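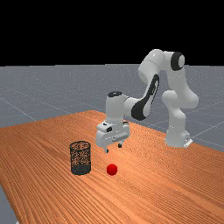

Hi all, quick update on the Tolier grant for April, mostly to tell you how the open day at Leite went.

It went well! We set up the ball-and-basket task in the simulator on the big screen and let visitors pick where the ball would start, and then the arm had a go at dropping it in the basket. People got very into it (more than I expected for a red ball on a table) and we ended up running 93 tries before we had to pack up at 6. Roughly two thirds went in. Most of the misses came when somebody put the ball right up close to the basket and the fingers clipped the rim on the way down, so that's what I'm working on next.

We also had 16 students over from Stiltutis for a longer session in the morning. They wanted to know why the basket is mesh, and I had to admit it came with the model pack – I'd never thought about it.

Money is fine, we're a bit under on travel. The one thing running behind is the move to the real arm at Ivia. Their lab is booked for another 3 weeks, so the hardware tests slide into the next report. I'll send the trial log separately once I've cleaned up the file names.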